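My second winter as parish secretary at St. Belhaj, the bishop's letter came asking for every donation record back to the roof fund. 39 years of envelopes! I put the kettle on and started anyway.

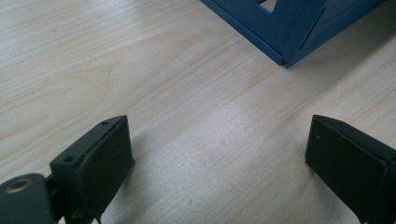

The roof fund was supposed to be 1,000 dollars short, and Father Lenedik had told us so from the pulpit. I kept going over his numbers with my eyes on the wood grain of the table, those wavy lines running off at a slant, and they still came out even — no shortfall at all.

So I wrote to the diocese, two pages, and signed my whole name.
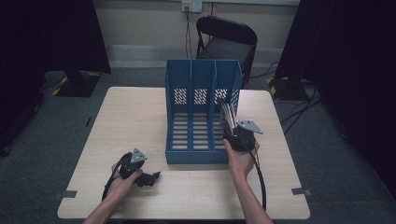
Jannik Lindemann called that night and told me the bishop already knew, and had known since March.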